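Call for participants: home organizing and small-item storage study

Kolletti is looking for adults to take part in a study of how people put away small household items in kitchens, bathrooms and home workspaces. The results will be used to revise the Hoani storage planning guide, which was written for larger homes and gives little help with narrow walls and shallow counters.

What the study covers

Most storage advice deals with closets and cabinets. This study is limited to open storage: trays, wall baskets, hooks, rails and counter surfaces. We want to know which items are returned to a fixed place after use, which ones drift, and whether the height of a container changes how often it is used. Products are not being rated, and participants will not be asked to buy anything.

Who can take part

You may apply if you:
– are 18 or older
– have lived at your current address since at least December
– share a kitchen or bathroom with one or more people
– can read and complete forms in English
– have a wall area where a light container can be hung, or already have one in use

Renters are welcome. Adhesive mounts are supplied on request, but please check your lease before applying. People who work in interior design, retail display or professional organizing are not eligible for this round. Only one person per household can be enrolled, although other members of the household may use the containers as usual.

What you will do

The study has two stages. In the first, you keep your storage as it is and fill in a short log each evening. The log asks where a set list of items was found at the end of the day: pens, tape, scissors, keys, toiletries and similar things. In the second, you move selected items to open containers on the wall or counter and continue the log. The forms take about 2 minutes per day.
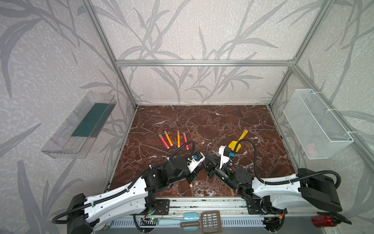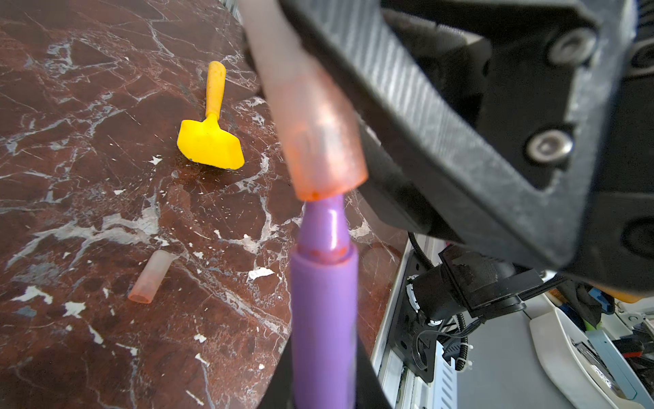

Containers may be hung at any height you can reach without a step. Record the height in inches, measured from the floor to the lower edge, and enter it on the first page of the log. If a container is moved during the second stage, start a new line and keep the old one. Do not correct earlier entries. A missed evening should be left blank – estimated entries cannot be used in the analysis.

At the end of the second stage there is a telephone interview with Thabiso Modise or Elfriede Pichler. The interview follows a fixed list of topics and is recorded with your consent.

Payment

Participants who complete both stages and the interview receive $100. Those who complete the first stage only receive partial payment, as set out in the consent form. Containers supplied by the study may be kept.

Data handling

Logs are stored under a participant code. Names and addresses are kept in a separate file and deleted when payments have been made. Photographs of your home are optional and will not be published without written permission. You may withdraw at any time before the interview without giving a reason.

How to apply

Request the application form from Ebenezer Yakubu at the Kolletti study office. Return it with a simple sketch of the room you intend to use, showing doors, windows and existing shelves. The sketch does not need to be to scale. Completed forms must reach the office by 29 April 2020. Applicants will be told by mail whether they have been selected, and consent forms will be sent with the first log book.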